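Software Engineer, Manipulation Planning and Control
Tarkberg — Umumville site, on-site position
Posted February 27, 2023

Tarkberg writes the control and planning software that lets general-purpose arms handle ordinary kitchen and household items. The code runs on two-arm table cells and on a recorded-data replay cluster. We are hiring one engineer to own the layer between the grasp planner and the joint controllers. The position reports to Halima Ogundipe, who leads the runtime group.

The runtime is C++17 with Python bindings. The grasp planner proposes a set of candidate poses per object, ranks them, and hands the best one to a trajectory generator. The generator must return a collision-checked path within 30 ms or report failure. At present it overruns that limit when the arm is close to the table and the cable model is enabled. Fixing this is the first task for the new hire.

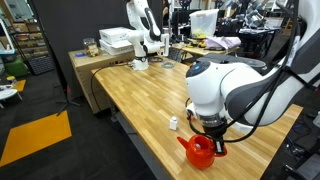

Handle grasp on a watering can, Umumville cell.

Responsibilities

Maintain the trajectory generator and its collision checker, including the cable model.
Port the impedance controller from the old message layer to Widton, our in-house scheduler.
Write regression tests against the replay set, currently 783 recorded grasps.
Review changes from the perception group that touch frame transforms or timestamps.
Take part in the release rotation, one week in six.

Each arm carries a wrist camera, and the perception stack depends on knowing where the gripper's own links fall in that view. The self-mask is computed from the kinematic model and the finger opening. Errors in the mask show up downstream as phantom obstacles, so the engineer in this role will work on calibration as often as on planning. 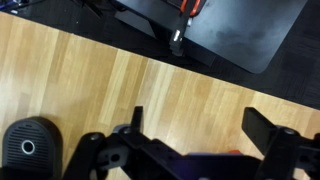
Cengiz Güneş puts it more bluntly: half of the planner bugs filed last November were calibration bugs, and anyone who wants to write planners without ever opening the calibration code will be unhappy in this job. He would also like applicants to know that the calibration code has tests now.

Curved handles remain the hardest case for the ranking step. A small error in estimated yaw moves the best candidate to the wrong side of the handle, and the approach is then rejected by the collision checker for reasons that are not obvious from the log. We have a failure classifier that labels 386 of these rejections by cause. 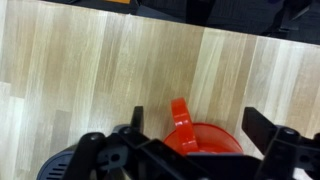 The classifier is a set of hand-written rules and should probably be replaced. Whoever takes the position will decide how — a learned model is acceptable if it can be run offline and its labels can be checked against the rules.

Required

Three or more years of C++ in a system with real-time constraints.
Working knowledge of rigid-body kinematics and numerical optimization.
Experience debugging timing problems from logs.
Clear written English. Design notes are reviewed before code is.

Useful, but not required

Sampling-based planners, signed distance fields, hand-eye calibration, lock-free queues.

The first month is spent on the replay cluster and in code review. Cell access follows a half-day safety session with Garba Bassey. Changes to the controller are merged after they pass replay and a supervised run at reduced speed.
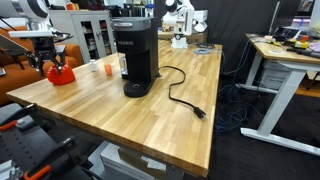 Is prior experience with a particular arm or middleware needed?
Any six- or seven-axis arm is adequate preparation, and the middleware can be learned here from the Widton design notes.

To apply, send a résumé and one page on a timing or calibration fault you tracked down, with the measurements that led you to the cause. Code samples are optional and should be under 200 lines. Address applications to Chiamaka Abubakar, Runtime Hiring, Tarkberg. Interviews consist of one call, one paired debugging session on replay data, and a visit to Umumville at our expense. Applications are read in the order received until the position is filled.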